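4.2 Head camera and operator view
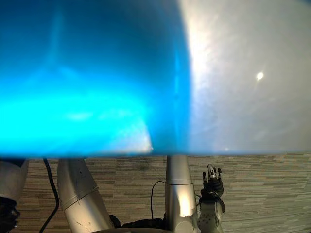
The Rornum kit is sold by Flamesari as a retrofit for two-armed platforms and comprises the head camera, its mount, a recording unit and a licence for the replay software. We assessed it over two sessions at the Ollton site, with Llewellyn and Margaritis as operators. Both had used the older Gough mount, and neither was given training beyond the printed guide supplied in the box.

The mount was fitted at the height given in the guide and was not moved between sessions. In total 236 runs were recorded. A run was kept for analysis if the replay software opened it without error and if the arm positions and the video carried matching time stamps. Runs that failed either test were set aside, and 70 were lost in this way, most of them in the first session, before the recording unit was updated.

Near objects are the main weakness of the camera. The lens is fixed and the guide gives no shortest working distance. When an object is brought close to the head, its surface loses all texture and its edges cannot be used for tracking, while the arms and the floor behind it may still be read (Figure 6). Glossy surfaces add glare. The replay software does not flag such views, and they must be found by hand.

Figure 6. View from the head camera with a blurred object close to the lens. Parts of the arms, a hand and the carpet remain visible under its lower edge.

Cable routing is left to the buyer. The guide suggests following the arm segments, but the clips supplied did not fit our platform and we used our own. Seppälä has since asked Flamesari for a drawing of the clip, which was promised for April.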